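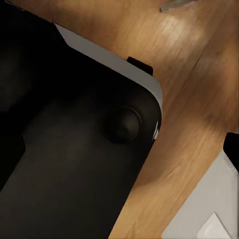
Avant de commander quoi que ce soit, fixez le périmètre du premier lot : un poste, un robot, une année de maintenance. Un grand carter noir, sans doute celui du poignet ou de la pince, se trouve ici au-dessus de la surface en bois, et c'est ce type de zone qu'il faut prévoir au budget, en protections comme en pièces de rechange. Le devis Drolero ne comprend ni les unes ni les autres.

1. Relevez les dimensions de la pièce et du mobilier fixe.
2. Reportez-les dans la fiche Coswood, page 2.
3. Demandez deux devis, dont un chez Simões.
4. Réservez 10 % du montant pour les pièces d'usure.

Note – les délais de livraison peuvent aller jusqu'à 78 jours. Une commande passée après le mois de mai bascule sur l'exercice suivant.

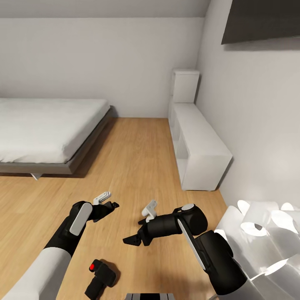 Service Achats et équipements – Site de Valtport

5. Simulez le poste dans une chambre meublée, avec le lit bas et le meuble blanc à casiers ouverts, avant de choisir la longueur des bras.
6. Chiffrez séparément les bras, les pinces et le socle.
7. Faites valider le total par Leif Amundsen.

Attention : ne versez pas d'acompte avant la validation. Le solde, soit 80 % du prix, est dû à la réception.

Les licences de simulation sont facturées par poste et se renouvellent à part. Indiquez leur date d'échéance sur le bon de commande.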